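4. Dresser le coin boissons

Vous voilà arrivés à la partie la plus agréable de l'installation, celle où la table commence enfin à ressembler à quelque chose ! Prenez votre temps : un coin boissons bien préparé vous épargnera beaucoup d'allées et venues une fois les invités servis, et l'on oublie vite, dans le feu de l'action, où l'on a posé les gobelets propres.

Avant de commencer, réunissez la nappe gaufrée Raltau, le set rond Rurholm à bord relevé, vos gobelets en carton (les bruns, les blancs, les imprimés, tout se marie très bien) et un chiffon doux légèrement humide.

4.1 Poser la nappe et le set

1. Essuyez le plateau de la table et laissez-le bien sécher. La moindre miette se sent sous la nappe, et elle finit toujours par se trouver là où l'on voudrait poser un verre.
2. Dépliez la nappe, motifs en relief vers le haut, puis lissez-la du centre vers les bords avec le plat de la main. N'insistez pas trop sur les plis de pliage, ils se détendent d'eux-mêmes.
3. Posez le set rond bien à plat, le rebord vers le haut, en gardant 26 cm entre lui et le bord de la table où se tiendront les enfants.
4. Appuyez doucement sur le pourtour du set. S'il bascule, c'est qu'un pli de la nappe est resté dessous : soulevez, lissez, recommencez.

Note : le set sert de zone de service. On y remplit les gobelets, on n'y range rien d'autre. C'est une petite discipline à prendre, mais on s'y fait très vite, promis.

4.2 Sortir et redresser les gobelets

1. Sortez les gobelets de leur sachet et couchez-les sur la nappe, derrière le set. Peu importe l'ordre, et peu importe que les couleurs soient mélangées.
2. Prenez un premier gobelet par les côtés, sans glisser les doigts à l'intérieur, et posez-le debout sur le set, ouverture vers le haut. 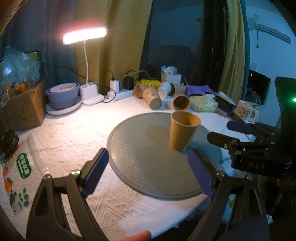
Photo : Jia pour Makance

Un gobelet brun est déjà debout sur le set, les autres attendent encore couchés derrière lui. À ce stade, profitez-en pour passer le doigt sous le fond de chaque gobelet : il doit être bien plat, sans bosse ni carton décollé.

3. Redressez les gobelets suivants un par un, en laissant 2 cm entre chacun pour que les mains passent sans rien renverser.
4. Mettez de côté ceux dont le bord roulé est écrasé. Ils feront de très bons pots à crayons ou à semis, ne les jetez pas !

Attention : ne remplissez jamais un gobelet couché que l'on redresse en même temps, ni un gobelet tenu au-dessus de la nappe. Pour les boissons chaudes, emboîtez 2 gobelets l'un dans l'autre et arrêtez-vous nettement sous le bord. Pour un gobelet de 300 ml, laissez un bon doigt de vide.

4.3 Après le service

Videz les gobelets avant de les empiler, puis passez le chiffon sur le set en suivant le rebord, où les gouttes aiment se cacher. La nappe se secoue dehors et se range roulée, de préférence, pour que son relief reste bien marqué jusqu'à la prochaine fois.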